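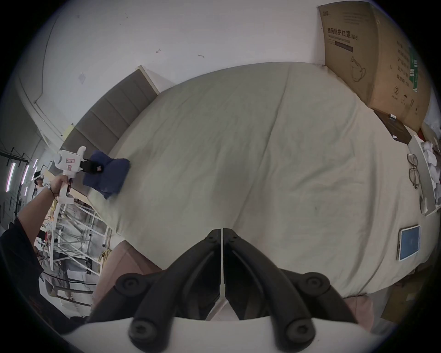
Hand-held grippers in use at the bed station. The left-hand unit is holding a dark blue cloth; the jaws of the right-hand unit are open.

Setting Up and Maintaining the Hand-Held Grippers at the Bed Station

This page is intended for operators and technical staff working at the bed station in the Gundstead building. It covers the preparation of a pair of grippers before a session, the checks to be made between sessions, and the replacement of a worn jaw. The grippers at the other stations are of the older Durken pattern and are covered by a separate page.

Before you start

You will need the station key, a 2.5 mm hex driver, a dry lint-free cloth, a soft brush and the logbook. Both grippers must be switched off and lifted from the charging dock. Jewellery and loose cords should be removed from the wrist or tucked beneath the sleeve before the trigger is operated.

1. Inspecting the jaws

Hold the gripper upright with the jaws pointing away from you. Squeeze the trigger slowly until the jaws close, then release it. Both jaws should move together and the tips should meet along their full length. If one tip arrives before the other, do not bend it into line. Proceed to section 4.

Turn each round black knob gently with the fingers. A knob that turns freely must be tightened with the hex driver until it is just firm. Overtightening will make the trigger stiff and may crack the jaw at its base.

Brush any lint out of the joints where the jaws meet the white body. Cloth work produces a great deal of lint, and grippers used at this station should be brushed after every 24 grasps. Oil must not be used on the joints.

2. Setting the jaw opening

Connect the gripper to the station computer and open the Zesel panel. Select the correct side, left or right, before changing any value. With the trigger released, press "Set open". With the trigger fully squeezed and nothing between the jaws, press "Set closed". The reading should return to 55 when the trigger is released. Repeat the procedure if it does not.

Each gripper is set separately. Values must not be copied from one side to the other, even where the two units were fitted with new jaws at the same time.

3. Trial grasp

Place a folded cloth on the bed sheet, towards the headboard. Take hold of a single layer near the edge, lift it a short distance and lower it again. The cloth should not slip, and the sheet beneath should not be picked up with it. Carry out the trial with the left gripper first, then the right.

If the sheet is caught repeatedly, approach at a lower angle and close the jaws more slowly. The sheet need not be smoothed between trials. Creases are part of normal working conditions at this station.

4. Replacing a jaw

Jaws are replaced in pairs after 500 hours of use, or sooner if a tip is chipped or the pair no longer meets evenly.

Switch off the gripper and disconnect it from the computer. Undo the outer knob first, then the knob at the base, and place both in the parts tray. Draw the jaw straight out of its joint. Fit the new jaw with the curved side outwards, replace the base knob and then the outer knob, and repeat for the other side. Sections 1 to 3 must then be carried out in full.

Used jaws should be bagged, labelled with the gripper number and sent to the Chiba workshop. The longest-serving pair returned to date had logged 2,073 hours and was badly worn at both tips; please do not leave replacement so late.

5. Records and faults

Enter the gripper number, the jaw hours and your initials in the logbook at the end of each session. A stiff trigger, a drifting reading or damage to the white body should be reported to Lihua Tian before the unit is used again. Requests for spare jaws and knobs go to Olga Olmedo and are normally filled before noon on the following working day.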